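Fan Clubs and Ticket Presales: Final Project Report
Popular Culture and Media, May 2021

1. Question
Our group looked at whether paid fan club members get better concert seats than other buyers. We picked one pop act, the duo Driketti, and one tour stop at the Wako, a hall with 4,000 seats.

2. Method
We put a survey on the Prillon fan board and left it open for 20 days. We received 637 usable answers. Duplicate entries were removed by hand. We also read the presale rules on the Sirnex ticket site.

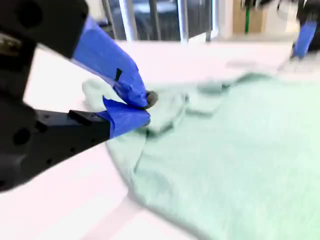
Figure 1. Gripper holding a fold of pale green cloth.

3. Results
Club members mostly bought in the presale, and 33 percent of them sat on the floor level. Other buyers sat mainly in the upper rows. Several members still complained about the queue – one wrote that the page logged her out twice. Price was mentioned less often than we expected.

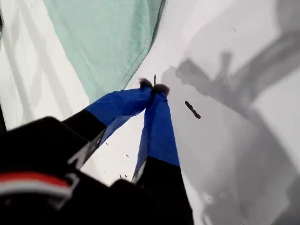 Figure 2. The two fingers with blue coverings and gray tips.

4. Limits
People who post on a fan board are more active than the average listener. We did not ask about resale tickets, and that question should be added if the survey is run again in September.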